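Chapter 5
Working with a Public Affairs Adviser

After reading this chapter you should be able to
- explain what a public affairs adviser does for a client and what the client must still do alone
- write a first brief of one page
- tell the difference between a stakeholder list and a stakeholder map
- recognize the early signs that an engagement is going in the wrong direction

Opening case: the laundry rules in Kusance

Georgiev is a company of medium size which washes and finishes clothes for hotels, clinics and small shops. Its main site is in the town of Kusance, near the river. For many years the company had little contact with the town council, except for the yearly permit. The managers knew the name of one clerk, and this was enough for them.

Then the council published a draft rule on the use of water by businesses. The draft gave 59 days for comments. The managers of Georgiev read about it in the local paper when 19 of these days had already passed. Hrvoje Pavlović, the operations director, called a meeting the same afternoon. Some people in the room wanted to write an angry letter. Others wanted to wait, because in the past such drafts had often disappeared without result. At the end the company decided to ask for help from Vekanus, an advisory firm with two partners and an office in the same region.

The first question from Vekanus was a surprise. Zlatko Papadopoulos, the partner who took the case, did not ask what was wrong with the draft. He asked who in the town would be sorry if the laundry became smaller or moved away. Mr. Pavlović could name the employees and the hotels, and after that he had to stop and think.

We will return to this case several times in the chapter. It has no dramatic ending, and it was chosen for this reason. Most of the work in public affairs is of this kind: reading, calling, meeting, correcting a text, and meeting again.

5.1 What the adviser does

A public affairs adviser helps an organization to understand public decisions and to take part in them in a proper way. The word "proper" is important here. In most places there are rules on who may speak to officials for payment, and how such contact must be registered. The adviser has to know these rules well, and the client has to know that they exist.

The daily tasks of the adviser can be put in a few groups. The first is monitoring, which means following drafts, agendas and minutes so that the client does not learn of a proposal too late. Then comes analysis. A draft of many pages may contain only two paragraphs that matter for the client, and somebody must find them. There is also contact work, in which the adviser prepares meetings and sometimes attends them. Finally, many advisers train the client's own people to speak before a council or a public hearing.

It is a common mistake to think that the adviser speaks in place of the client. Officials usually want to hear from the person who runs the business. In Kusance, Mr. Papadopoulos attended the first meeting with the council but spoke only when the date of the next step was discussed. Everything else was explained by Mr. Pavlović, who knew how much water each washing line used and at what hour.

5.2 What the client must bring

An adviser who receives poor information will give poor advice. Before the first meeting the client should collect the facts about its own activity and check them with the people who do the work. Numbers from an old presentation are dangerous. If one of them is found to be wrong in a public hearing, the other numbers will also be doubted.

The client should also be able to describe its work in words that a council member can repeat to a neighbor. A company like Georgiev may begin with the whole path of one piece of clothing, from the delivery door to the finished shirt, and explain at which step water is used and at which step it is not.

A white T-shirt with a red hanger partly inside its neck, held in the air between two robot arms.

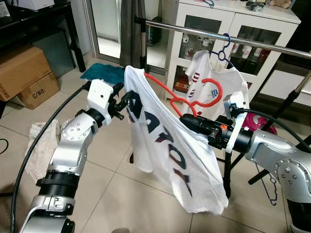 5.3 The first brief

The first brief is a short document which the client writes before any contract is signed. One page is usually enough. It should answer these questions:

What decision are we concerned about, and who will make it?
When will it be made, and what steps come before?
What result would we like, and what result could we accept?
What have we already said in public on this matter?
Who in our organization can approve a text within one day?

The last question looks small, but it causes many delays. In the case of Georgiev, the first comment to the council was ready in good time and then waited for a signature, since the general manager was traveling. After this the company gave Mr. Pavlović the right to sign alone.

5.4 From list to map

A stakeholder list contains names. A stakeholder map shows in addition what each person or group wants, how strongly they want it, and with whom they talk. The list can be made in an afternoon. The map needs conversations, and it must be corrected after each of them.

When Vekanus made the first map for Georgiev, it placed a residents' group called Skulis among the opponents, because the group had complained before about the river. After one conversation it had to be moved. The members of Skulis were worried about night trucks and had no fixed opinion on the water rule.

Key terms in this section: stakeholder, stakeholder map, position, interest.

Before you continue

Choose a draft rule that is now open for comments in your own town or region. Write down who may be affected by it, and mark those whose opinion you know from a published source. Keep this paper, as you will need it for the exercise on interviews in section 5.5.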